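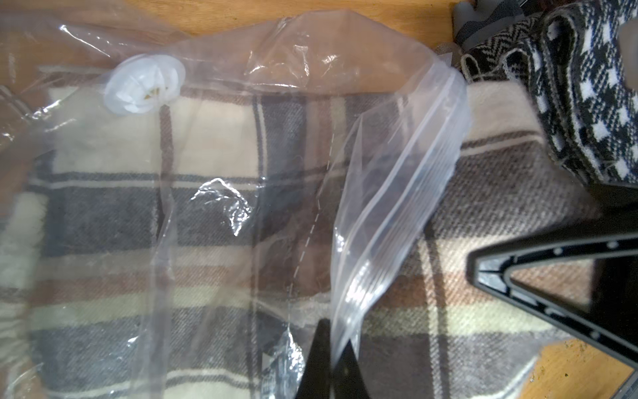 The bag, its valve and the plaid blanket, from the wrist.

Cadi Rees had been promised that anyone could teach it. The woman from Skilis had said so twice on the phone and once more in the car park at Fenport, and Cadi, who had spent nineteen years teaching people to pack bedding and knew how few of them could be taught, had said she looked forward to seeing it.

What she saw was a chair, a screen and two handles on wires. You moved the handles and the arm moved. You closed your fingers and the black jaws closed on the table.

"Just do it as you'd normally do it," said Bowen, who was young and had been sent along with the cables.

"Normally I'd use my hands."

"As if they were your hands, then."

She went for the edge of the bag. On the screen the plastic jumped with light, every crease of it, and she couldn't tell the top layer from the one below. The zip strip had twisted over on itself. With a thumb she'd have had it flat in a second. With the handle she pushed, and the film gathered up round the tip, and the blanket moved along underneath as if it had somewhere to be.

"Good," said Bowen.

"It isn't good. I've missed it."

"It still learns from that."

"Learns what?"

He looked at the counter. They had 247 runs saved and wanted 321 by the time the van came. Cadi asked who had done the others. He had, mostly. She asked whether he had ever packed a blanket before this job, and he said he'd watched the video.

She tried again. She came in lower, got one side of the strip, lost it, got it back. Nothing came up through the handle, no slip or drag, so she gripped far too hard, the way new starters did, and she thought of the thing learning that from her as well. At home in November she did the winter swap with the radio on and couldn't have told you afterwards which hand had held what.

"Could I say something to it?" she asked. "When I let go, I mean. Why I let go there."

"There isn't a box for that."

"No."

He pressed the key and the number went up by one. Cadi flexed her fingers, wiped them on her skirt and took hold of the handles.

"Put that one down as yours," she said.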